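Fuel Price Project, Senan Fahy, 20 Nov 2025

So I spent the first weeks of November writing down diesel prices at five gas stations near Harnetari, and wow, they move a lot! I ended up with 143 readings (my partner Iolanda Assunção typed most of them in). 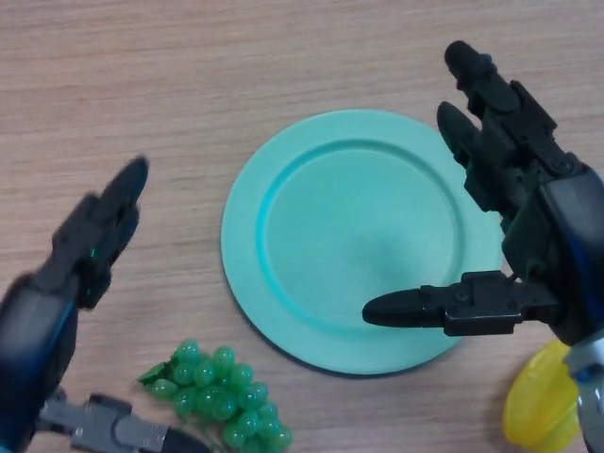
Fig. 1. Green plate on a wood tabletop, a hand on either side.

The Sarkier station was nearly always cheapest, but it changed its price late in the evening, so my early readings missed some drops. I'd check twice a day next time.

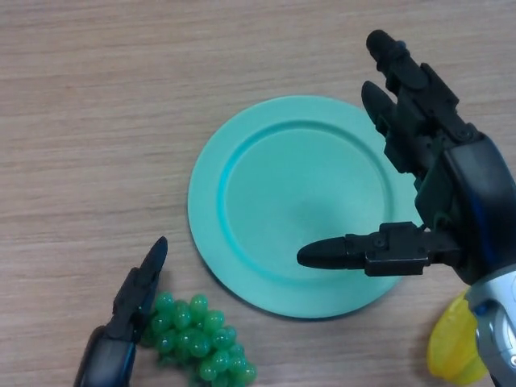
Fig. 2. The empty plate with a black robotic hand over it.

Spreadsheet is with Ms. Egan if anyone wants it.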